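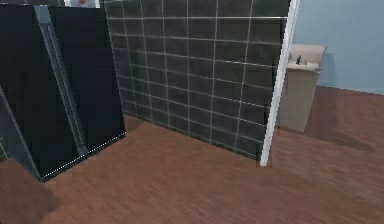 Dark glass panes above a wood floor.

The harbor authority at Pralley says its new distress alert system cut the time it takes to launch a rescue boat to seven minutes last winter. The claim comes from a four-page summary released in January, and the summary leaves out a good deal.

It does not give the old launch time. It does not say whether the seven minutes starts when a skipper presses the button or when a watch officer picks up the call. Anyone who has waited on a dead engine off the north breakwater will know those can be very different moments.

The system, sold under the name Sodura, replaced the older radio relay at the Braltska lookout. It logged 1184 alerts over the season. Of those, 37 led to a boat being sent out, and 17 of the 37 ended with a vessel under tow. The rest of the alerts are listed as "resolved," a word the summary never defines. False alarms, test signals and people who got themselves home could all be in there. 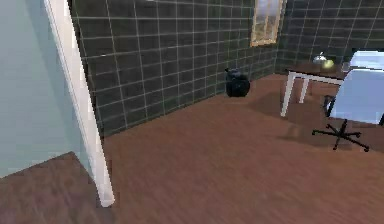 Heino Tamošiūnaitė, who signed the summary for the harbor authority, said the launch figure was "an honest average" and that a fuller version would come out once the call records had been checked. He would not give a month. Asked if any alerts had gone unanswered, he said he was not aware of any, and that the question was one for the supplier.

The supplier did not reply to two emails.

Crews are split. Noreen Foley, a coxswain on the Pralley boat, likes getting a position on the screen before she has her boots on, but says the alarm goes off so often at night that people have started to sleep through the first tone. She raised it in the fall and was told to turn the volume up.

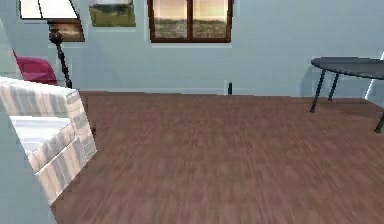 Gwion Harries said he would keep his handheld radio and his flares whatever the harbor authority printed, and that he wanted to see the launch times for bad weather listed apart from the calm days. "An average with July in it is no use to me," he said.

The summary covers winter only, so July is not in it. Rough-weather launches are not broken out either. The authority has already asked for money to put a second Sodura receiver at Urbonaitė Point.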